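From the Office of Community Programs
October 22, 2025

Changes to the Shared Pantry and Winter Food Collection

The Thibodeau Neighborhood Association has operated a shared pantry at the Zirnlow Street hall since 2000. Over that period the pantry has been governed by a short set of rules, most of which were written when the hall served a much smaller district. The board reviewed those rules during the summer and has approved a revised policy, which takes effect on the first day of December. Members and donors are asked to read the following summary before the winter collection begins.

Hours and access

The pantry will be open on the same days as at present. The morning session will begin one hour earlier to accommodate residents who work afternoon shifts at the Nornasari plant and who have told us that the current hours leave them very little time. The side entrance on the parking lot will serve as the main entrance during pantry hours. The front steps are scheduled for repair, and the contractor has asked that foot traffic be kept away from them until the concrete has cured.

Residents do not need to show proof of income. They will continue to be asked for a street name and the number of people in the household. This information is used to plan orders and is not passed on to any other agency.

What may be donated

The former rules accepted only canned goods, dry pasta, rice and flour. Under the revised policy, the pantry will accept any factory-sealed food that keeps at room temperature and carries a readable date. This includes breakfast cereal, cooking oil in plastic bottles, tea and coffee, spices, baby food, and sweets and snacks. The board received a number of written comments on the last of these. Some members felt that shelf space should be kept for staple foods. Others pointed out that families with children often ask for something to put in a lunch bag or to serve at a birthday. The board agreed to set aside one shelf for such items and will look at the matter again in the spring.

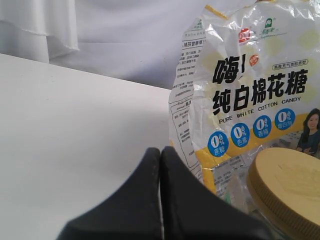 Packages labeled in a language other than English will also be accepted, a practice that was previously left to the judgment of the person at the desk. Many households in the district shop at stores that import from overseas, and several residents have said that they would welcome familiar foods. Where the ingredients are not given in English, a small card will be attached at intake listing the common allergens. Cường Tôn has kindly agreed to coordinate the preparation of these cards, and would be glad to hear from members who read Vietnamese, Chinese, Polish, Arabic or Spanish and can spare an hour each month.

The pantry remains unable to accept the following: home-canned or home-baked goods, opened packages, food in glass jars larger than one quart, alcohol, and anything that has been frozen or refrigerated. Vitamins and medicines of any kind should not be left at the hall. Donors who are unsure about an item may bring it to the desk and ask.

Dates on packages

The question of "best by" dates has caused some confusion in the past. Dry and canned goods will be accepted up to the printed date. Baby formula and baby food must have at least 2 months remaining. Items that pass their date while on the shelf will be removed at the monthly check, and Kendra Gosselin will keep a record of what is removed so that the board can see which foods are being over-supplied.

Storage and records

The back storeroom has been fitted with new shelving, and the lower shelves have been raised off the floor as required at the last inspection. Heavy items should be placed on the lower two levels. Step stools are kept behind the door and should be returned there after use.

Intake records will move from the paper ledger to Curorus, the record system already used for hall bookings. Kacper Jabłońska will hold a training session for desk staff before the new policy takes effect. The paper ledger will be kept in the office for one further year. The last entry made before this notice went to print was number 2089.

Winter collection

The winter collection will run for 12 days in December. Collection bins will be placed in the lobby of the hall, at the branch library and at the fire station. Donations should be placed in bags or boxes that one person can carry without help. Mackenzie Friesen is arranging drivers for the evening pickups and needs two more people with a van or a truck. Mileage can be repaid on request with the usual form.

Financial gifts may be sent to the hall by check, payable to the Association, with the word "pantry" on the memo line. Receipts will be mailed in January.

Questions about the revised policy may be addressed to Océane Penner at the Office of Community Programs. Printed copies of the full text are available at the front desk, and a large-print version may be requested.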